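Snacks for a long train ride: sorting out what's worth packing
Lisville Community Board > Food and Groceries > Snacks

ricecrackerfan
Posted 7:12 pm

I went through the snack aisle at Jellalau and now I have to decide what goes in the bag and what stays home.
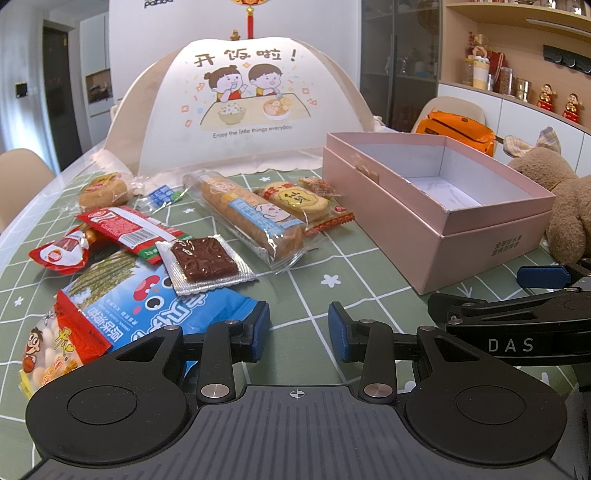

The trip is 8 hours each way with one change in the middle. There's a cafe car but the line is long and the prices are bad. I have one backpack and a small lunch bag, and the lunch bag is where the food goes. My limit for the whole lot was 40 dollars and I stayed under it.

I can't read Chinese, so I mostly bought by the picture on the front. The big blue bag has grain stalks and a cartoon face with its mouth open, so I'm guessing something puffed or baked. The packet with the smiling boy on it I've had before and liked. The bun I got because I figured it would do for breakfast. The rest was grabbed near the register.

Questions for people who do this more than I do. Do the big bags go in whole or do you split them up? And would you eat the bun the first day or is it fine to hold on to it?

mapleandrye
Posted 7:31 pm

Eat the bun first. The packaged ones keep fine on the shelf but they don't survive a backpack. I had one under a water bottle for a whole afternoon and it came out flat as a coaster. Still edible.

Split the big bag. Bags like that usually have a lot of air in them and they take up all your room.

tworoads
Posted 7:40 pm

I disagree on splitting. The air is what keeps the stuff from getting crushed. If you move it to a zip bag and squeeze it flat you'll have crumbs by the first stop. Put the big bag on top, unopened, and eat it first. Then the room problem solves itself.

mapleandrye
Posted 7:44 pm

You don't squeeze it flat. Leave some air in the zip bag. I use a plastic box with a lid anyway, the sandwich size. Half the bag goes in the box and the other half stays home with a clip on it.

ricecrackerfan
Posted 7:52 pm

I have a box like that. It takes up a third of the lunch bag by itself though.

oatmilk_dept
Posted 8:05 pm

What's the shiny reddish-brown one with the clear front, sitting on the blue bag? If it's the kind of thing I think it is, bring napkins. I've had sticky ones and spicy oily ones that look a lot alike through the wrapper, and you don't want either on a train seat.

ricecrackerfan
Posted 8:11 pm

Don't know yet. It was by itself in a bin with no English label that I could find. I was going to try it at home first.

oatmilk_dept
Posted 8:14 pm

Do that. Open it over a plate. If it's the oily kind, cut it up with scissors and put the pieces in something with a tight lid. Also the smell carries, and some people in the next row won't thank you.

tworoads
Posted 8:20 pm

People eat tuna on that train. A little chili smell is nothing.

oatmilk_dept
Posted 8:23 pm

I've moved seats over the tuna too.

granite_st
Posted 8:47 pm

Use a translation app on your phone for the labels. Flatten the wrapper with your hand and turn off the overhead light if you're getting glare. It does badly with the fancy lettering on the front, so go to the ingredients on the back. If you have any allergies do this before you pack anything. Peanut and sesame turn up in things you wouldn't expect.

The Anari store on the other side of Lisville puts its own English stickers on most of the imported stuff. Prices are a little higher than Jellalau.

mapleandrye
Posted 8:55 pm

Anari's stickers cover up the date half the time. I've peeled more than one off to check.

granite_st
Posted 8:59 pm

Fair. Check dates at both places. Look for year first, then month, then day.

ricecrackerfan
Posted 9:16 pm

No allergies, but I'll run the labels through the app tonight. Plan so far is bun for the first morning, big blue bag on top unopened, small packets down the side. I'm taking 4 of the small ones for the ride out and leaving the others for the way back.

mapleandrye
Posted 9:20 pm

So you went with the unopened bag. Fine. Bring a clip for it at least.

ruiz_ortega_bakery_fan
Posted 9:38 pm

Add something that isn't a snack. After 3 hours of crunchy stuff you'll want real food. Ruiz-Ortega on the corner by the station opens at 6 am and has egg rolls and plain rolls with cheese. An apple holds up well too.

tworoads
Posted 9:41 pm

Seconding the apple. And fill your water bottle before you board.

ricecrackerfan
Posted 10:02 pm

Apple and a cheese roll added. I'll post what the reddish-brown one was once I've opened it.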